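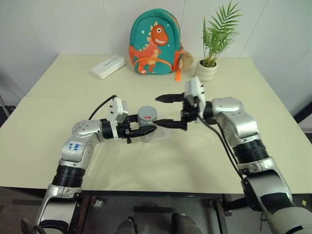

**Mandia Community Help — Fundraising & Events Desk**

## Raffle license for a small charity dinner?

**pluteck_parent**

Our booster club is holding a sit-down dinner in November at the Zellonmont banquet hall. We'd like to run a raffle and a silent auction the same night. The hall manager says we need a license for the raffle but wasn't sure who issues it, the town or the county. We hope to bring in roughly $3000 total. Tickets would be sold at the door and by members beforehand. Has anyone done this lately?

**Zaid Twal**

Start with the town clerk. In Mandia the clerk handles raffles where all the tickets are sold inside town limits. If your members sell anywhere else, you go to the county, and the form is longer. Either way, apply at least 30 days ahead. They want the name of the club, a list of prizes, the drawing time and one person who signs for the money.

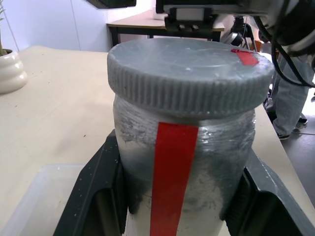

The silent auction is separate and didn't need a license when we did ours. You do have to give winners a receipt that shows the fair value of the item — bidders ask for it at tax time. We put 4 people on the checkout table and could have used 6.

**groen_st**

we just did ours, no one checked

**pluteck_parent**

Thanks, Zaid. A couple of our members work out of town and were planning to sell at their offices, so I guess it's the county form for us. I'll call the clerk first and ask whether door sales change anything.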